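# Household Stores: Note on the Thread-Seal Tape

The annual review of small household stores was carried out in March and covered the utility shelf, the drawer beneath it and the two tins brought over from the Prelthorpe flat. Most of the contents were returned to their places without comment. The thread-seal tape required more attention, and the present entry is confined to that subject.

The tape was purchased over several years and from more than one supplier. Rolls were acquired for the washing machine connection, for the garden tap at Plemside, and for a radiator valve which was in the end replaced by a plumber who used his own. Each purchase was made in the belief that none remained in the house.

The rolls were brought to the table together with a white plastic tray, which is proposed as their permanent container. Four had been placed in it and a fifth lay beside it on the tabletop when the matter of loose ends was raised.
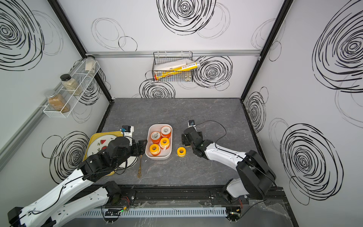
Heike Grube wrote that a tray is the wrong answer. In her view tape of this kind should live in a closed jar, as dust settles on the exposed edge and the end is never where one left it. She keeps hers in a jam jar with the fiber washers and recommends the same to readers of this page.

The recommendation has been noted. A jar of sufficient width was sought and the only candidate was the Baudry preserving jar, which is in use for rice. The tray will therefore be retained for the present year, and the question may be reopened when the rice is finished.

The following arrangements now apply:

- Loose ends are to be wound back onto the roll before it is put away.
- Crumpled lengths and small scraps are to be discarded, however long they appear.
- A new roll may be purchased only after the tray has been checked.

Eckhard Engelhardt has asked that one roll be kept apart for the Plemside tap, with the adjustable wrench. This was agreed. The receipt from Giltutus shows that the most recent roll was bought in the same week as a replacement hose, and both items have been entered in the household book under plumbing.
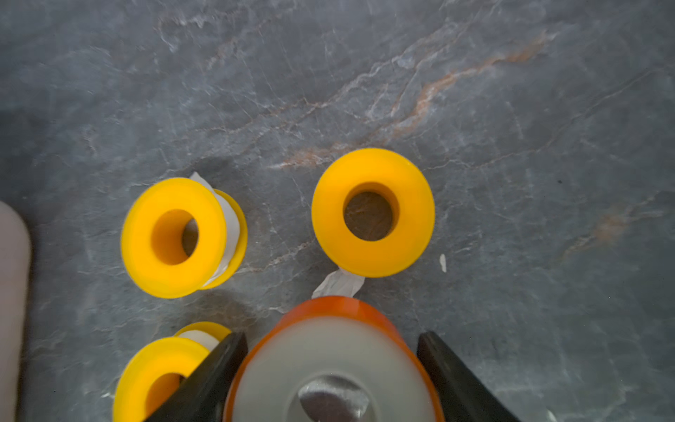 *Yellow spools of white thread-seal tape, with a larger orange-rimmed roll.*

The hose washers remain to be sorted. They are at present in an envelope marked "various" and will be dealt with in a separate entry, together with the picture hooks.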